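Collecting demonstrations with hand-held grippers
Course handout 4, Robot Learning Practical, Momunside
Read before the January lab session 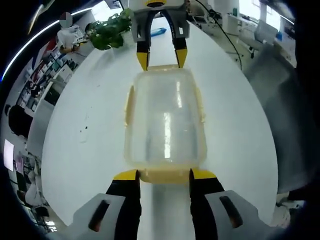
The policy you train in the second half of this course will only be as good as the examples it is given. This handout covers how those examples are gathered, what we keep and what we throw away. It assumes you have read handout 3 on calibration and have your gripper pair signed out.

1. What a demonstration is

A demonstration is one complete run of one task by one person, from the start pose to the end pose. It is stored as an episode. Each episode holds the camera stream from each gripper, the opening width of the fingers over time, the estimated path of each gripper through the room, and a short text label.

There is no robot in the room during collection. You hold the grippers, your hands do the work, and the learning system later sees what the gripper cameras saw. The model never sees your eyes' view of the table. If you had to lean over to find the edge of a lid, the camera did not get that information, and the policy will not have it either.

2. The tasks for this term

All groups collect for the Kustura task set. It has four parts:

Two-handed container hold. Grip a food container at its near and far ends, lift it level, set it down.
Latch opening. One gripper steadies the container, the other lifts a side latch.
Pick and place. One gripper, one small object, one target area.
Handover. Pass an object from one gripper to the other without putting it down.

Start with the container hold. It looks easy and shows up most of the common faults. Translucent plastic is hard for the camera, as reflections move across the lid when the gripper moves. The two sets of fingers also have to close at close to the same moment, or the container slides towards whichever side gripped first.

3. Targets

The course needs 2000 accepted episodes across all groups. At least 400 of these must be container holds. Last year's class finished with 1295, and the policy trained on them failed mostly on objects placed near the edge of the table. We want more variety in starting position this time, so please read section 5 with care.

Accepted means accepted after review. Plan for some of your recordings to be rejected.

4. Procedure for one episode

a. Check that both cameras are recording and that the clock offset shown on the laptop is green. If it is amber, run the sync step again.
b. Place the object. Do not line it up with anything.
c. Hold both grippers in the start pose, fingers fully open, for a slow count of two. The software uses this pause to find the start of the episode.
d. Approach at a steady pace. If you are working as a pair, agree who leads.
e. Close the fingers until the pads meet the object, then a little further. The pads are soft and need some compression to hold. Do not squeeze until the object bends.
f. Do the task.
g. Open the fingers fully before you withdraw. Dragging half-open fingers away from an object teaches the policy to do the same.
h. Return to the start pose and hold it again for a count of two.
i. Press the foot pedal once to end the episode. Press it twice to end the episode and mark it as a failure.

Marking a failure is fine. Failed episodes go in a separate folder and are used in week 9 for the section on detecting mistakes. Please don't delete them.

5. Varying the examples

A policy that has only seen the object in one place learns to go to that place. Change one or two of the following between episodes:

Position of the object on the table, including close to the edge.
Angle of the object. For containers, cover the full range and not just straight on.
Which person holds which gripper.
Height and distance of the start pose.
Which object is used, where the task allows more than one.
Lights, on or off, and blinds, up or down. Once per block is enough for these.

Things that should stay the same within a block are the gripper pair, the camera settings and the text label.

You do not need to clear the room. People walking past, plants, screens and clutter on the desks behind are all useful, because the policy should learn to ignore them. The exception is anything that covers the object itself or both grippers for more than a moment.

Faces are blurred automatically when the files are uploaded. Even so, tell anyone working nearby that you are recording, and stop if they ask you to.

6. Speed

Most new collectors move too fast. The finger tracking drops out when the gripper moves quickly, and the software fills the gap with a straight line. A straight line through a table top is not a useful example. On the other hand, very slow episodes contain long stretches where almost nothing changes, and the policy learns to hesitate.

Aim for the speed you would use to carry a full cup. If the review tool shows more than three tracking gaps in an episode, it will be rejected.

7. Common faults

Pausing above the object. People hover while they decide where to grip. Decide before you start.

Correcting with the wrist. Your wrist can bend in ways that the robot arm's cannot. Keep the gripper in line with your forearm and move from the elbow and shoulder.

Uneven closing. In two-handed tasks one side closes late. Practise a few times without recording.

Gripping by a latch. The side tabs on a container are a tempting place to pull from, but they will flex or open. In the container hold, grip the body or rim at the two ends. Episodes held by a latch are rejected.

Fingers out of view. If you tilt the gripper too far the camera loses the fingertips. Check the preview at the start of each block.

8. Files and review

Video is stored at 1080 lines. Do not change this to save space. Each block goes in its own folder, named with your group number, the task code and the block letter, for example G3_HOLD_B. Upload to the Masson server at the end of the session and wait for the tick before you unplug the drive.

Another group reviews your block within a week. The reviewer watches each episode once at double speed and answers three things: did the task finish, does the label match, and are there tracking gaps. Where the reviewer is unsure, the episode is set aside for the teaching staff.

Accepted blocks are copied to the robot lab at Janbridge, where the training runs are started overnight. You will get the first results in week 7.

9. Before you leave

Put both grippers on charge.
Wipe the pads with a dry cloth. Alcohol hardens them.
Return all objects to the task box.
Write any faults in the log next to the charger, with the gripper number.

10. To hand in

One page per group, due at the start of the week 6 lecture. State how many episodes you recorded and how many were accepted for each task. Pick one rejected episode and explain what went wrong and how you would avoid it. Then choose one kind of variation from section 5 and say how you made sure your blocks covered it. A small sketch of the table with object positions marked is enough for this part.

Reading for next time: handout 5, Aligning two camera streams, sections 1 to 3.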